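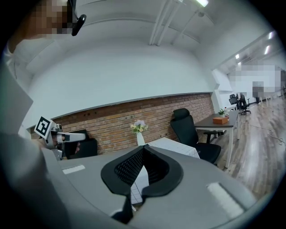
Tuncer's view, put to us before the coats were off, was that a demonstration proves only that somebody practised. Fair enough. Keep it in mind for Stokenham.

Notes for the Atel visit, June

Two hand-held grippers, one table, one vase of artificial flowers. The flowers do not wilt, which puts them ahead of most groups by 2 pm.

Hirus quotes 2000 demonstrations per task. Ask who held the gripper for all of them, and how their wrist is.

Write-up: 80 lines at most, in by week 6. "It was good" counts as a line, but only once.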